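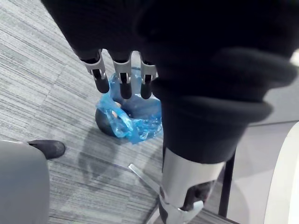 ### 3.2 Bag type and set-out behavior

Households in Litville and Loltbridge receive the same collection service but differ in how they are asked to present dry recyclables. Litville requires a rigid bin with loose contents. Loltbridge accepts any tied or untied bag, provided that the contents can be seen through the film. The Civico program, which supplies both towns, changed its guidance in June, and all set-outs considered in this section follow the revised wording.

We sampled 60 households in each town. Each was visited on 6 collection rounds, and the material set out was weighed at the curb before being passed to the crew. Households that missed more than two rounds were replaced from a reserve list of 20 addresses drawn in the same way as the main sample. Weights were recorded wet, as collected; no correction was made for rain, which affected both towns on the same rounds.

Film color was coded as clear, tinted translucent, or opaque. A tinted translucent bag, such as the blue one in Figure 1, lets light through but can still hide its contents once the film is crumpled and gathered around them. Folded layers add up, and a bag that would pass inspection when filled and upright may fail when bunched. We therefore coded film color and film condition separately. Condition had two levels, taut and bunched, and was judged from standing height at a distance of one pace.

Contamination was defined as the share of weight not on the Civico accepted list. Food residue attached to an accepted item was left in place and counted with the item. The bag itself was excluded from both parts of the ratio – a choice that differs from the earlier Messina protocol, where bag weight was counted as contamination. For lightly filled bags the two methods diverge, and our values should not be compared directly with those obtained under that protocol.

Bags weighing less than 30 grams in total were logged but left out of the contamination model. They remain in the set-out counts used in Section 3.3.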